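Keep the old tower, I say

My brother-in-law Helmut Ostermann thinks a desktop computer is a piece of furniture for people who haven't caught up. He said so at dinner, over my good tablecloth, and I've been arguing with him in my head ever since. So now you get the argument instead, lucky you!

I've got a black desktop tower. It's big, it's plain, and it has lived beside my desk in Wolgate longer than the desk has. Last winter I priced a new laptop at Ruppert's and the one I liked was $2291 (I had to read the tag twice). Then I went home and spent $117 on parts for the old box, and I've been very pleased with myself.

What I love is that you can lay one of these on its side, take the panel off and there it all is. The power supply is a grey lump at the back with a label on it. The processor sits under its little metal cover. The data cables are often bright colours, so even a person like me, who needs her glasses to find her glasses, can follow one from end to end and see where it goes.
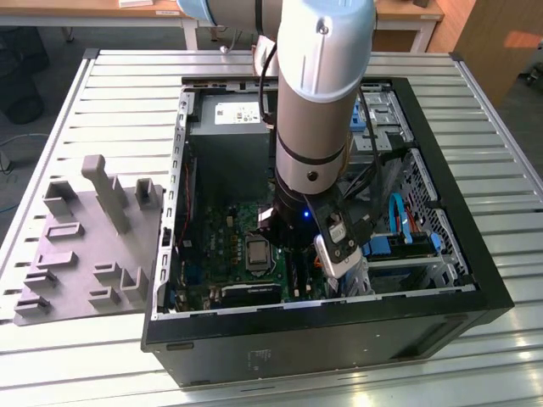 What about the dust, though?

Yes, all right, Helmut, there's dust. My neighbour Nadège Leblanc opened hers after years under the stairs and the colour of what came out I will leave to you. But she could get at it! She had a soft brush, a free afternoon and a cup of tea well out of elbow range, and she knew exactly which bits she'd cleaned. Try that with a tablet that's glued shut.

I'll give him the cables. Mine behind the desk are a disgrace, and I'm not going to pretend I label anything. I'll give him the weight too, having carried the thing up two flights when we moved.

But I don't see why a whole machine should go in the bin when one drive gets tired. Drives slide into a bay, memory clips in, and the fellow at the parts counter was happy to talk me through both. The tower stays, and Helmut can bring his laptop to dinner in October and we'll see whose fan is louder.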